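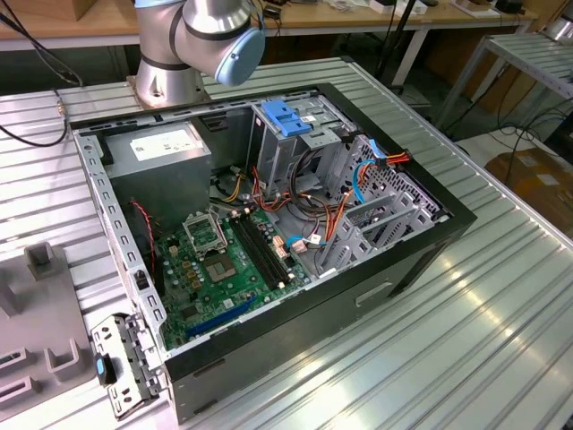
An open desktop tower on the bench, side panel off and memory slots waiting.

Can It Do the Easy Part Yet?

My mother used to shell peas while watching television, and I don't believe she looked down once between the opening music and the weather. I thought of her a good deal during the two days I spent at Nellura, a small outfit that takes in retired office computers, sorts out what still works, and sends the good ones back into the world. Most of the labor there is the kind you could do while following a soap opera. You lift out a chip, you press in a stick of memory, you tuck a cable out of the way of the fan. And that, as anyone at Nellura will tell you over some very strong coffee, is where the machines have had such a hard time.

I went because I had been promised a robot for most of my life and still fold my own towels. Every few years somebody shows off a new one (a dishwasher loader, a shirt folder, a thing that was going to butter toast), and every few years I get excited all over again. So when the chance came to watch an arm try to put a computer back together, I packed a bag that same evening.

Imre Fekete runs the trial. He is a tall, patient man who spent his early working life repairing washing machines, and he still talks about chores the way a repairman does, in terms of where your hand has to go. "People ask me if it is smart enough," he told me, before I had even found somewhere to hang my coat. "I would like it to be able to find the edge of something. We can talk about smart later."

A desktop computer is a friendlier patient than a kitchen, I should say. The slots are always in the same spot on a given model, the parts are stiff, and nothing is going to boil over. Nellura buys in batches, so the same tower may come past the arm all week long. If automation is going to manage a fiddly household sort of job anywhere, you'd think it would manage it on this bench, and to a degree it does. During my visit the arm was working through a batch of 58 towers, and I saw it seat memory quite beautifully, with a little settling wiggle that Imre's colleague Szűcs had spent most of February teaching it. She did it by hand, over and over, until she could feel which part of the push mattered, and then she tried to write that feeling down as numbers. She says the second half was worse.

I also saw it press a stick of memory against the wrong side of a latch and simply go on pressing, politely, until it reached its limit and stopped. Any ten-year-old would have backed off and peered in. The arm waited for Szűcs, who came over with her sandwich still in one hand, nudged the latch open with a fingertip, and went back to her chair. It took her less time than it has taken me to write it down. 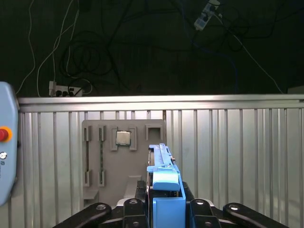
The gripper at the fixture board, with a blue part held between its fingers.

Tidiness, I came to see, is half of what makes any of it possible, and I found that both encouraging and slightly deflating. We humans work out of heaps. I keep my screws in a jam jar and my batteries in a drawer with the takeout menus, and I get by. The robot wants every part to have a seat of its own, so the processor chip sits in a square gray holder with its shiny lid showing, and next to it what look like memory sticks stand upright in their slots like toast in a rack. There's an empty square holder at the upper right of the same board, too, and I got oddly fond of it. Imre says he spends more of his time thinking about holders than about the arm, and that a well-made holder forgives a great many sins. A part that always starts in the same place is a part the machine doesn't have to hunt for. Now picture doing the same for a silverware drawer, or for the floor of a teenager's bedroom, and you begin to understand why your towels are still your problem.

Cables are the other great trouble. I asked Imre what he'd like to see solved before he retires, expecting something grand, and he said wires. A wire doesn't hold its shape. You push it and it goes somewhere else, and the next time you push it, it goes to a third place. Laundry has the same bad habits, as do shoelaces, garden hoses and the strings on a hooded sweatshirt. A person learns to handle all of these before starting school and then forgets ever having learned it, so we call it easy and feel cheated when a costly machine can't keep up. Nellura's answer for now is to let people do the wires. The arm gets the stiff things, the people get the floppy things, and the tower goes back and forth between them like a casserole at a family dinner.

Down the road at Plavmont, where they recondition kitchen appliances, I found the same truce. The manager there walked me past an arm that removes oven racks and drops them in a bin, and she was plainly proud of it, and then she walked me past the 8 people who scrub the ovens. She has tried handing over the scrubbing. The machine cleaned very evenly, she said, including the places that were already clean.

And speed? It depends on whom you ask and how late in the day it is. The log at Nellura showed 2670 attempted placements since the trial began, and Imre let me scroll through as many as I liked. There were long, dull, lovely stretches where nothing went wrong at all. Then there would be a bad patch, three failures in a row, and a note from Szűcs beside them saying something like "new batch, latch is stiffer" or just "why." A good technician still beats the arm comfortably on a single tower. Over a whole night, with the lights down and everyone at home in bed, Imre thinks the arm might come out ahead, provided it doesn't meet a stiff latch early on and stand there until breakfast.

He is hopeful all the same, and some of it rubbed off on me. He pointed out that it took his grandmother years to trust a washing machine, and that she went on checking the collars until the end of her life. He expects to be checking collars for a good long while himself. On my last afternoon I asked whether he had any sort of robot at home, and he said there was a vacuum, and that he picks up the socks before he turns it on.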